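Forums > Kitchen & Household > Appliances > Fridge organizers, worth it or clutter?

Fluvard lanes vs. plain shelf for cans

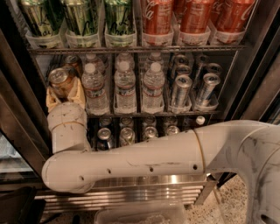

La Croix on the left, Coke on the right, each in its own plastic lane.

34 comments | 12 shares

landley_mom
Okay so I finally caved and bought the Fluvard lanes for the drink fridge in our garage, and I need opinions before the return window closes. We go through a LOT of seltzer (two teenagers plus my husband, who thinks water is a punishment) and I was so tired of cans rolling into each other. I love how it looks. But I swear I fit more in there before! Did anybody else lose space?

griddlecake
Yep, you lose space. I had the Visser ones and gave up the width of a whole can on every shelf. Took them out after a month and stuck them under the bathroom sink, where they hold hair stuff just fine. A shelf is already an organizer, is how I see it.

Hiu-tung Lo
I'm going to disagree with griddlecake a little. I lost space too, but I stopped finding expired ginger ale in the back, so I call it even. Load new cans from the rear if you can get your hand back there. If you can't, pull the whole lane out and do it on the counter. Takes me 3 minutes on a Thursday night after the store run.

griddlecake
You're pulling lanes out every week to put soda away?? My kids would never. They'd shove the new ones in front and your system is toast.

landley_mom
Mine already do that lol. I found a warm can in front of a cold one yesterday and got a speech about how it was "basically cold."

trilach_fan88
Has anyone tried the Trilach ones with the sloped bottom? Cans slide forward when you take one. Kinda loud though, my wife hates it at 6 in the morning. Also measure your shelf depth first, I didn't and had to return 2 of them.

Hiu-tung Lo
Seconding the measuring. Garage fridges are often shallower than the kitchen one. And check the height with a tall can too, the skinny seltzers can be taller than you'd think.

griddlecake
Fine, but what did all this cost? I could buy more than 100 cans of store brand for what my sister spent on bins.

landley_mom
I'm not telling you what I spent, griddlecake. My husband reads this forum. Leaning toward keeping them on the top shelf and leaving the lower ones plain, will report back if the teenagers behave.

1,903 views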